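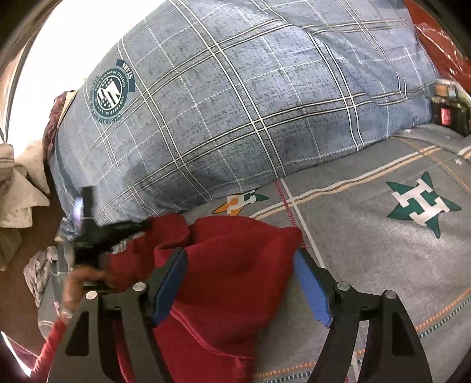 I have had the Omuton plaid comforter for a full winter now, which puts me past the stage where I defend a purchase out of pride. It cost 199 dollars. I mention this early so you know what kind of mood I was in when it arrived.

The pattern first. Dusty blue-gray, kind of blotchy, with white and beige lines crossing it, and on the cover there's a round teal crest with a shield on it. I did not attend whatever school this is. The website calls the color "Flidach Mist" and says nothing at all about the crest, so for the first month I slept under what I took to be somebody's alma mater. I've grown fond of it. My sister-in-law Shabnam Memon has asked twice what I studied there.

Warmth is very good. I keep the bedroom cold and I haven't needed a second blanket once, not even in January. If you run hot, or share a bed with someone who does, I'd look at the lighter version instead.

Making the bed is where we fall out. This comforter does not like to lie flat. You fluff it, you pull the corners, you smooth it down over the gray sheet, and by lunch it has gathered itself back into a mound. Mostly I've stopped fighting and let it live in a heap while I fold laundry on the other half. Red sweatshirts seem to vanish into the folds less often than navy ones, if that helps anyone plan a wardrobe.

Washing: it fits in my machine only in the sense that I got the door closed. After one round of that I took it to the laundromat on Magsi Street and used the big drum. Two dryer cycles on low, and it came out soft, with no clumps. The teal hasn't faded. The stitching on one corner has started to go, and Omuton's support (a patient man named Aqeel Mohmand) offered me a repair kit or 100 dollars off another comforter. I took the repair kit. It's in a drawer.

Four stars. I'd have gone higher if it came with a diploma.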